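How to Re-Glue a Loose Desk Joint

Posted Jan 18, 2023 by Impi Koskela

A desk that rocks when you lean on it usually has one or more failed joints between the legs and the rails under the top.

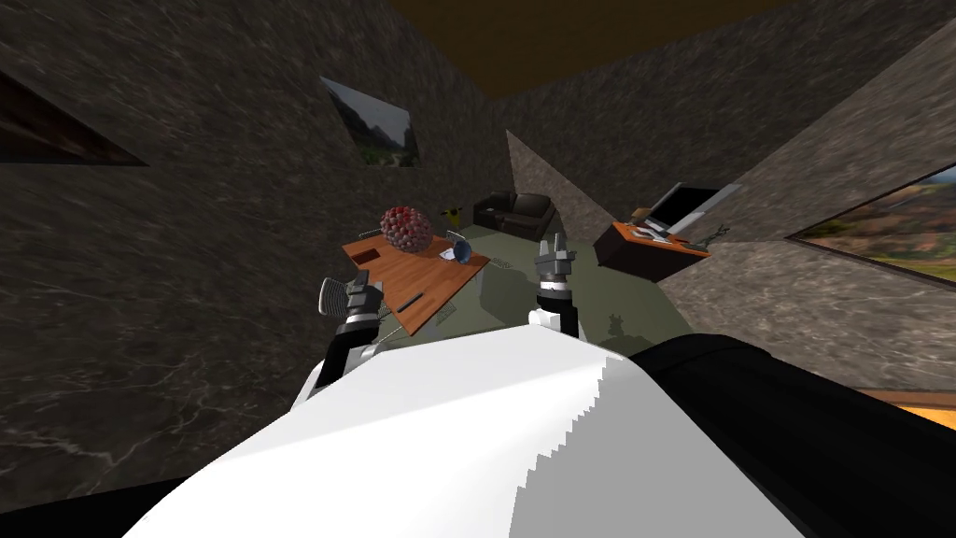 Find the bad joint before taking anything apart. Turn the desk upside down on a blanket, hold one leg near the floor end, and push it toward and away from the rail. A sound joint does not move. A failed one opens a thin dark line at the shoulder. Mark it with tape and go on to the next leg.

Tools and supplies

Rubber mallet
Scrap wood block
Two bar clamps, longer than the rail
Wood glue
Small stiff brush
Old chisel or cabinet scraper
Damp rag

Taking the joint apart

Check for hidden screws and corner blocks first. Desks from the Kemppainen shop in Butwood have a steel pin driven through the tenon from the inside face, and it has to be punched out before the leg will move. Set the block against the leg and tap close to the joint. If it will not budge, brush warm vinegar into the seam, wait 13 minutes, and tap again. Do not pry with a screwdriver.

Cleaning

New glue does not hold on old glue. Scrape the tenon down to bare wood, but take off no wood. Brush out the mortise. Let any part touched by vinegar dry overnight.

Test the fit dry. The tenon should slide in with hand pressure. If it is loose, glue a wood shaving to each cheek, let it set, and trim to fit.

Gluing and clamping

Coat the mortise walls and the tenon with a thin layer. Push the joint home and place the clamp in line with the rail. A clamp set off center will pull the leg out of square. Measure both diagonals between the legs and shift the clamp until they match. Wipe off squeeze-out with the rag.

Leave the clamps on for six hours. Keep weight off the desk for a full day.

Related: Removing Water Rings, Flattening a Warped Drawer Bottom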